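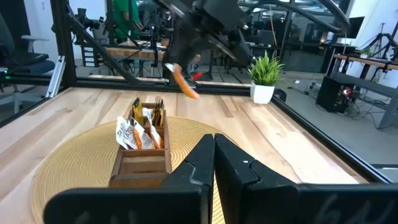

A caixa de madeira em cima da base entrançada, com o compartimento da frente ainda vazio.

Os pacotinhos e a caixa
novembro de 2019

Faz três anos que moro em Portugal e ainda não sei como se chama exatamente este objeto. A minha vizinha diz "caixinha", o Ezequiel diz "organizador", e na loja onde a comprei estava escrito "porta-talheres", mas eu nunca pus lá um talher. Em húngaro também não tenho a palavra certa. Vou escrever caixa e peço aos leitores mais exigentes que me corrijam nos comentários, como fizeram (com razão!) quando escrevi "chávena" para uma coisa que era uma caneca.

Comprei a caixa em março, na Prastota, que é uma loja pequena de artigos de casa em segunda mão. Custou 19 euros e achei caro. Dei uma volta à loja, olhei para umas jarras, saí, fui até à paragem do autocarro e voltei. O senhor já a tinha guardado debaixo do balcão, suponho que me viu a cara. É de madeira castanha, nem clara nem escura, e tem divisões. A madeira tinha um cheiro a armário fechado que demorou muito a sair. Deixei-a na varanda com um pano por cima durante vários dias e depois passei um pouco de óleo, do mesmo que uso nas tábuas de cortar. O óleo escureceu ligeiramente o interior e eu gostei.

Primeiro viveu na minha cozinha, com os chás. Eu bebo muito chá e guardo-o muito mal. Abro uma embalagem grande, tiro as saquetas, deito fora o cartão e depois já não sei o que é o quê. Com a caixa isto melhorou durante talvez duas semanas. Depois comecei a meter nela as contas da eletricidade, um lápis, os elásticos dos espargos, e um dia encontrei no meio da camomila a chave da bicicleta que tinha procurado durante um mês inteiro. Percebi então que na cozinha ela estava demasiado perto da porta. Tudo o que se traz na mão quando se entra em casa cai no primeiro recipiente aberto, e o primeiro recipiente era ela.

Por isso levei-a para o trabalho. Lá temos o costume de partilhar as coisas de comer e de beber, e esse costume funcionava com um saco de plástico. Cada pessoa atirava para dentro o que trazia e, quando se queria alguma coisa, era preciso meter o braço até ao cotovelo. As bolachas do fundo ficavam em pó. O Shoaib comia o pó com uma colher, no iogurte, e dizia que era a melhor parte. Eu não estava de acordo.

A primeira tentativa foi deitar os pacotes uns sobre os outros, bem alinhados, como livros. Ficou bonito e não serviu para nada. Via-se apenas o de cima e toda a gente tirava o de cima, de modo que os mesmos pacotes ficaram em baixo até perderem a validade. Agora ponho-os de pé. Um pacote em pé mostra a cor, e eu reconheço as coisas pela cor muito antes de ler o nome – talvez seja um hábito de quem passou os primeiros meses num país sem conseguir ler os rótulos. No supermercado eu comprava "o amarelo" e "o branco com letras pretas". Uma vez comprei fermento a pensar que era açúcar baunilhado e fiz uns biscoitos de que prefiro não falar.

Cinco pacotes no compartimento de trás é uma boa medida para o que temos. Ficam direitos, encostam-se uns aos outros e ainda entra um dedo para os separar. Os altos vão para o fundo. Parece uma coisa evidente, mas demorei a chegar lá: tinha posto os altos à frente, por serem mais bonitos, e os pequenos desapareciam.

O compartimento da frente é assunto de discussão. Eu quero deixá-lo vazio, para que uma pessoa que abre um pacote tenha onde pousar o que não comeu. A Rosario queria ali colherzinhas. O Chidubem propôs pacotes de açúcar, e trouxe-os, muitos, de um café onde já o conhecem bem. Ficaram lá uma tarde. Um deles tinha um furo e passei a manhã seguinte a limpar os cantos com um pincel de cozinha, que é o único instrumento que chega aos cantos de uma caixa destas. Se alguém tem uma ideia melhor para os cantos, escreva-me, por favor. Já tentei com o aspirador e o barulho é horrível, e com um pano húmido o açúcar transforma-se em cola.

A base redonda por baixo é uma compra separada. É entrançada, em anéis, com aquela cor de palha dourada que eu associo às casas de verão da minha infância, à beira do lago, onde havia sempre uma destas debaixo da melancia. Vi uma parecida na Sopacua por 49 euros, o que me pareceu um preço para pessoas que não comem em cima das coisas. A minha veio de uma feira e custou muito menos. Serve para a caixa não riscar a mesa, que é de madeira clara e que eu gostaria de manter assim. Serve também para rodar: segura-se na borda da base, puxa-se devagar e a caixa vira-se inteira para quem está do outro lado. Descobri isto por acaso e agora fazemos todos.

Tem um defeito. As migalhas entram entre os anéis e ali ficam. Uma vez por semana levo-a para a rua e bato com ela virada para baixo contra a palma da mão – não contra o muro, como fiz da primeira vez, que lhe soltou uma ponta. Essa ponta cosi com linha de algodão encerada, da marca Prodilness, que comprei para consertar um sapato. O rolo tem até 200 metros, segundo a etiqueta, e calculo que vai passar para os meus herdeiros.

Ao lado da caixa gosto de ter uma planta. Está num vaso branco, quadrado e pequeno, e tem folhas pontiagudas que crescem para cima, portanto não ocupa quase lugar nenhum e não cai para dentro dos pacotes. Antes tínhamos um feto, oferecido com muito carinho pelo Ezequiel, e o feto deitava folhinhas secas em cima de tudo. Está agora em casa dele e parece que vai bem. Não sei o nome da planta nova. A senhora que ma vendeu disse um nome em latim e outro em português, muito depressa, e eu disse "ah, sim, claro", como digo sempre nestas situações. Fica registado que sou uma pessoa que ainda não aprendeu a pedir para repetir.

Perguntaram-me, a propósito do texto anterior, se eu volto a encher a caixa num dia certo. Não volto. Encho quando vejo que já não ficam de pé sozinhos: quando são só dois ou três, escorregam e deitam-se, e isso é suficiente como aviso. Trago então o que houver na mercearia Rasau, que fica no meu caminho, e escolho um bocado pelas cores, confesso. Gosto que haja laranja e gosto que haja amarelo. Se trago tudo do mesmo tom, os colegas queixam-se de que é sempre a mesma coisa, mesmo que não seja. Com cores diferentes ninguém se queixa. Fiz esta experiência duas vezes e deu o mesmo resultado, mas reconheço que não é ciência.

Uma nota para a leitora que me escreveu a perguntar pela madeira: não, não a envernizei. Pensei nisso, comprei até a lata, mas o verniz dentro de uma caixa que toca em coisas de comer deixou-me com dúvidas, e a lata continua fechada no armário. O óleo basta. Ponho pouco, espero uma noite e limpo o excesso com um pano velho. Repeti em setembro e penso repetir depois do Natal, quando ela estiver mais vazia.

A minha mãe, a quem contei tudo isto ao telefone, perguntou se não era mais simples uma gaveta. É possível. Mas na mesa não há gaveta, e eu já tinha pago os 19 euros.

Para a próxima escrevo sobre os frascos de especiarias, que estão numa situação muito pior.

Ilona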